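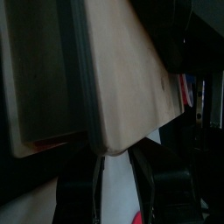
Zwischenbericht zum Vorhaben Prullasholm: Holzkästen für den Ausleihbestand
Berichtszeitraum: Februar bis Mai
Vorgelegt bei der Förderstelle Tosora

1. Stand in Kürze

Von den 40 beantragten Holzkästen sind 25 geliefert und im Lager Kimstead aufgestellt. Die restlichen 15 stehen aus. Die Werkstatt Tahiri hat sie für Juni zugesagt, nachdem sie zuvor für April zugesagt waren. Wir geben den Termin hier so weiter, wie er uns genannt wurde, und würden selbst keine Planung darauf aufbauen.

Abgerufen wurden bisher 1567 Euro, vollständig für Kästen und Anlieferung. Für die Beschriftung ist noch nichts ausgegeben worden. Der Grund ist einfach: Wir sind uns über das Beschriftungssystem nicht einig (siehe Abschnitt 4).

Ob der Wechsel von Karton auf Holz die Ausleihe verbessert, lässt sich zum jetzigen Zeitpunkt nicht sagen. Im Antrag stand, die neuen Kästen würden »Schäden deutlich verringern und die Rückgabe beschleunigen«. Für das Erste gibt es schwache Hinweise, für das Zweite bisher keine.

2. Ausgangslage

Zur Erinnerung, auch für diejenigen bei Tosora, die den Antrag nicht auf dem Tisch haben: Der Ausleihbestand in Prullasholm umfasst Spiele, Lehrbücher, Bastelmaterial und einige Sätze kleiner Werkzeuge. Alles lag bis zum Winter in Kartons verschiedener Größe. Die Kartons rissen an den Griffen ein, die Böden gaben nach, und im Regal stand kaum einer neben einem gleich großen. Das war lästig. Ob es ein Problem in der Größenordnung war, die der Antrag beschreibt, darüber gehen die Meinungen im Haus auseinander. Eine Schadensliste wurde in der Kartonzeit nicht geführt, ein sauberer Vergleich ist also nicht mehr möglich. Das hätte man vor der Antragstellung bedenken sollen.

3. Die gelieferten Kästen

Bestellt waren helle Kästen aus unbehandeltem Holz, stapelbar, mit gerundeten Ecken und in einer einzigen Größe. Die Entscheidung für nur eine Größe kam aus dem Wunsch nach einem ruhigen Regalbild. Im Alltag führt sie dazu, dass die Lehrbücher einen Kasten so schwer machen, dass man ihn ungern vom oberen Boden nimmt, während die Kartenspiele in ihrem Kasten herumrutschen. Wir haben die Bücher inzwischen auf mehrere Kästen verteilt. Damit ist das Gewicht im Griff, der Platzgewinn gegenüber den Kartons allerdings zum guten Teil wieder aufgebraucht.

Die Verarbeitung ist im Ganzen ordentlich. Bei der Annahme wurden alle Kästen auf eine ebene Platte gestellt und auf Wackeln geprüft, drei davon kippelten. Tahiri hat angeboten, sie zurückzunehmen. Wir haben sie vorerst behalten, da sie im Regal zwischen den Nachbarn fest stehen und der Rücktransport auf unsere Kosten gegangen wäre.

Ein weiterer Punkt betrifft die Stapelbarkeit. Zwei Kästen übereinander stehen sicher. Beim dritten wird es Ansichtssache. Im Angebot war von »beliebig stapelbar« die Rede, und diese Formulierung möchten wir in unserem Abschlussbericht nicht wiederholen. Im Lager gilt seit April die Regel: höchstens zwei übereinander, schwere Inhalte unten.

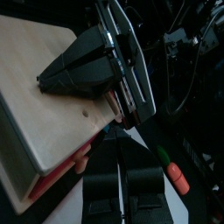 Zur Oberflächenqualität gab es den längsten Austausch mit der Werkstatt. Das Angebot nannte »astarmes, ausgesuchtes Holz«, und wir haben nachgefragt, was damit gemeint sei. Eine Antwort mit einer Grenze, an der man messen könnte, haben wir nicht bekommen. Der abgebildete Kasten zeigt, worüber wir streiten: feine Maserung, eine sauber gerundete Ecke, und dann auf der Oberseite eine kleine dunkle Stelle, ein Ast oder ein Loch. Als Mangel würden wir das nicht melden. Man bleibt aber mit dem Finger gedanklich daran hängen, wenn man den Angebotstext daneben legt. Tahiri hält solche Stellen für normal bei Naturmaterial, und in der Sache stimmen wir zu. Dann gehört es allerdings so ins Angebot. Für die zweite Lieferung haben wir um eine geänderte Formulierung gebeten und sie bekommen.

Offen ist, wie sich das unbehandelte Holz hält. Karton hat man weggeworfen, wenn er fleckig war. Bei den Kästen wird jeder Fleck bleiben, bis jemand schleift. Ein Pflegeplan war im Antrag nicht vorgesehen, Mittel dafür ebenso wenig. Nach unserer Einschätzung wäre Wachs die billigste Lösung, allerdings haben zwei Gruppen, die mit Papier arbeiten, dagegen Bedenken angemeldet. Sie fürchten Fettränder an den Bögen. Ein Versuch mit einem einzelnen Kasten ist für den Sommer vorgesehen.

4. Einräumen und Beschriften

Das Einräumen in Kimstead hat länger gedauert als geplant. Die Kästen waren schnell gefüllt, das Sortieren davor aber nicht. Vieles, was in den Kartons lag, hatte dort keinen erkennbaren Grund zu liegen: einzelne Spielsteine, Anleitungen ohne Spiel, Scheren zwischen Wörterbüchern. Wir haben eine Restekiste angelegt, die niemandem gefällt und die wir trotzdem brauchen. Bis zum Ende des Berichtszeitraums war sie nicht aufgelöst.

Für die Beschriftung lagen drei Vorschläge vor:
– eingebrannte Nummern an der Stirnseite
– aufgeklebte Etiketten mit Klartext
– einsteckbare Schilder in kleinen Rahmen

Die eingebrannten Nummern sehen am besten aus und sind am wenigsten praktisch, weil man zu jeder Nummer eine Liste braucht. Die Etiketten halten auf dem rohen Holz schlecht, die Probestücke lösten sich an den Ecken innerhalb weniger Wochen. Die Rahmen kosten Geld, das wir nach jetzigem Stand nicht eingeplant haben. Derzeit hängen Zettel mit Klammern an den Rändern. Das funktioniert besser, als es sollte, und es stellt sich die Frage, ob man für diesen Posten überhaupt noch Mittel abrufen muss. Wir tendieren dazu, bis Herbst bei den Klammern zu bleiben.

5. Was sich bisher beobachten lässt

Seit März wird bei jeder Rückgabe auf einem Bogen vermerkt, ob der Inhalt vollständig und unbeschädigt ist. Die Bögen sind lückenhaft ausgefüllt. Aus denen, die brauchbar sind, geht hervor, dass beschädigte Teile selten sind und fehlende Teile häufig. Gegen fehlende Teile hilft ein stabiler Kasten wenig.

Positiv ist zu vermerken, dass die Kästen offenbar als etwas Wertiges behandelt werden. Sie kommen sauber zurück, und die Inhalte liegen öfter geordnet darin als früher in den Kartons. Das kann am Material liegen. Es kann ebenso daran liegen, dass alles neu ist und gerade viel darüber gesprochen wird. Wir würden mit einer Bewertung bis mindestens zum nächsten Winter warten.

Negativ ist das Gewicht. Zwei Ausleihende haben darum gebeten, ihr Material wieder im Karton zu bekommen. Wir haben es ihnen so gegeben. In der Statistik führen wir beide Fälle getrennt, damit am Ende nicht der Eindruck entsteht, alle seien umgestiegen.

6. Nächste Schritte und Fragen an Tosora

Bis zum nächsten Bericht sollen die ausstehenden Kästen geprüft und eingeräumt, die Restekiste aufgelöst und der Versuch mit dem Wachs abgeschlossen sein. Der Rückgabebogen wird auf eine halbe Seite gekürzt, in der Hoffnung, dass er dann ausgefüllt wird.

Wir bitten Tosora um Auskunft in zwei Punkten. Erstens: Darf ein Teil der Mittel für die Beschriftung in die Pflege des Holzes umgewidmet werden? Zweitens: Wäre es zulässig, die ausstehende Lieferung zum Teil in einer flacheren Ausführung abzunehmen? Die Werkstatt hat mündlich erklärt, das sei zum gleichen Stückpreis möglich. Schriftlich liegt uns dazu noch nichts vor, und ohne schriftliche Zusage würden wir die Bestellung nicht ändern.

Anlagen: Lieferschein der ersten Lieferung, Schriftwechsel mit Tahiri zur Holzqualität, Muster des Rückgabebogens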